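Every May I pull the workroom apart and put it back together, and every May I get a note or two asking how I keep track of all the little flat things. Stickers, seed packets, gift tags, labels peeled off one thing and meant for another, the paper flowers left over from somebody's shower. If you make anything at all, you have them, and they breed in drawers! So I'm writing down how I do it, and you can borrow whatever suits your own room and leave the rest.

**Start with the light**

I know, you came for the stickers, but bear with me. Sorting small printed things in a dim corner is miserable, because pale pink and cream and faded peach all turn into the same color after supper. Do it by the window in the morning if you can. If your room is deep, like the big shared workroom we use at Driddale, you'll want good overhead tubes too, and you'll want to wipe them. I put that off for years, and the first time I went up the ladder with a damp cloth (lights off and tubes cool, please) I came down to what felt like a different room.

**Pick up flat things by the edge**

Fingers are warm and a little greasy no matter how often you wash them, and printed paper remembers every thumb. Hold a small piece low down, near the bottom edge, and keep the printed part clear. Whatever you use to pinch with, a bit of texture where it touches the paper lets you squeeze more gently. Smooth metal tweezers slide, so you press harder, and then you've got a dent across the petals. A scrap of rubbery shelf liner glued to the tips fixes an old pair nicely.
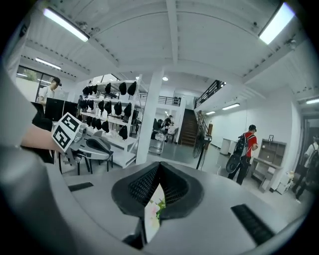 *A little flower-like print in pale pink and green, pinched low so the pattern shows.*

Once you've got the piece up, put it straight where it's going. I used to make a "for now" pile, and the for-now pile from one spring was still there at Christmas with a coffee ring on it.

**Sort by size first, then color**

This is the part people argue with me over. Color is more fun, I agree, and it looks lovely for an afternoon. But when you're hunting for something to fit a jar lid, you need it to be the right size before you care whether it's pink. I use three trays: smaller than a stamp, smaller than a playing card, and everything else. Inside each tray, go ahead and make your rainbow.

I did the Heffernan box this way, which was a shoebox of old scrapbook pieces that came to me with the lid taped shut. There were 1,000 pieces in it according to the pencil on the side, and I took the pencil's word for it. It went into 25 envelopes, and now I can lay hands on a tiny green leaf without tipping the lot onto the floor.

**What to keep them in**

- Glassine envelopes for anything printed. You can see through them well enough, and the pieces slide out without a fight.
- Shallow tins for thicker tags and chipboard.
- A binder with pockets for full sheets. Stand it upright or the sheets will curl.
- Wax paper between sticky things. Test a corner first, some adhesives grab it anyway.

Skip deep jars. They look darling on a shelf, but the piece you want will be at the bottom, and you'll bend six others going in after it.

**Stuck-together pieces**

If two have stuck, don't pull. Put them in the freezer in a closed bag for an hour, then slide a thin palette knife between them while they're still cold. It works on most of mine. When it doesn't, I cut the pair out as one and call it a thick sticker.

**A word on chairs**

Use one with thin legs and push it all the way in when you stand up. Small paper lands under chairs more than anywhere else, and thin legs let you get a broom through. Check the soles of your shoes before you leave the room, too. I once walked a perfectly good daisy all the way to the mailbox.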